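Winter Car Storage: Your Questions, My Answers

5 min read

I put my old Hivetti coupe away every November and I get a pile of emails about it, so I finally put the usual ones on one page. I'm a hobbyist with a two-car garage and a lot of opinions. If your owner's manual says something different, go with the manual!

Do I really need to store it? Can't I just drive it less?

Sure you can, if your roads don't get salted. Mine do, and I've seen what that does to rocker panels (my first coupe had more patches than a quilt). If you can give the car a decent run once a week on dry roads, I'd skip storage altogether and enjoy it.

How much gas should I leave in the tank?

I fill it up and add stabilizer, then drive for a bit so the treated gas gets all the way through the system. I do this on the trip home from the gas station, which is 6 miles with the long way around the lake.

What about the battery?

This is the big one. A car battery left alone all winter will slowly drain, and a flat battery can freeze. I use a maintainer, the kind that shuts itself off and wakes back up when it needs to. Please don't use an old-school charger for this and walk away. If you have no outlet, disconnect the negative cable, or take the battery out and keep it somewhere cool and dry. Write down your radio code first. I didn't, one year, and drove around in silence until May.
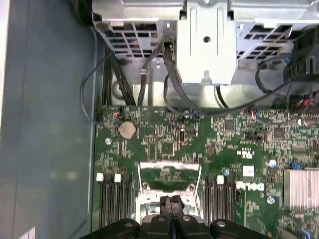 Coin-cell battery on a green Dell motherboard.

Should I change the oil before or after?

Before. Old oil has all kinds of junk in it and I don't want that sitting in the engine for months. Some people change it again in spring, and I think that's a bit much for a car that hasn't moved, but it's your money.

Won't the tires get flat spots?

They can. I pump mine up a few pounds over the normal setting, staying under the max on the sidewall, and let them back down in spring. The light thumping you feel on the first drive usually goes away once the tires warm up. I tried jack stands one winter and won't bother again, mostly on account of my back.

Parking brake on or off?

Off, with chocks. Pads and shoes can stick if they're clamped for months. Leave an automatic in park, a manual in gear.

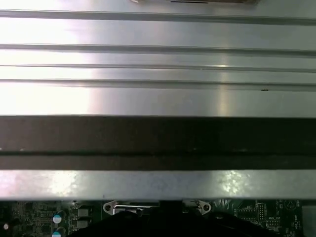
Brushed metal with grooves running across it.

Is a cover worth the money?

Indoors, yes, but get a soft one that breathes. Cheap plastic holds moisture against the paint, and you'll hate yourself. Mine is a Trurken and it's on its fourth winter. Wash and dry the car first, or you're just rubbing dirt into it every time the cover shifts.

How do I keep mice out?

Oh boy. I've tried dryer sheets, peppermint oil, soap, you name it. What I trust now is steel wool in the tailpipe and the air intake (with a big note on the steering wheel so I remember to pull it out!), traps along the wall, and no food anywhere near the garage. That includes birdseed. A chewed wiring harness cost me $300, and I got off easy.

Should I start it up now and then?

I don't. A few minutes of idling never gets the engine properly hot, so you end up with water in the exhaust and oil. Let it sleep.
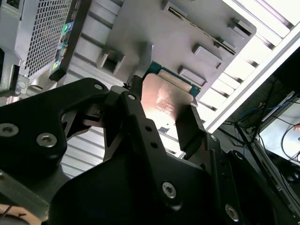
A desktop processor with its copper-colored top facing out.

Do I keep paying for insurance?

Call your agent. Mine lets me drop down to storage coverage, which still handles fire and theft, but rules vary by state and a lender may want full coverage all year.

What do you check in spring?

Fluids, tire pressure, belts, lights, and a look underneath for drips or nests. Then a slow first drive with a few gentle stops to clean the brake rotors.

Comments (3)

rustbeltwagon: Seconding the note on the steering wheel. Ask me how I know.

2doorsnoroof: What about a convertible, top up or down? I've always gone with up so it doesn't crease.

patchesandprimer: I rent a spot at Tastell and they don't allow maintainers, so out comes the battery every year. Takes me 14 minutes, longer if I drop the 10mm.

We use cookies to remember your settings and see which pages get read. Accept | Manage choices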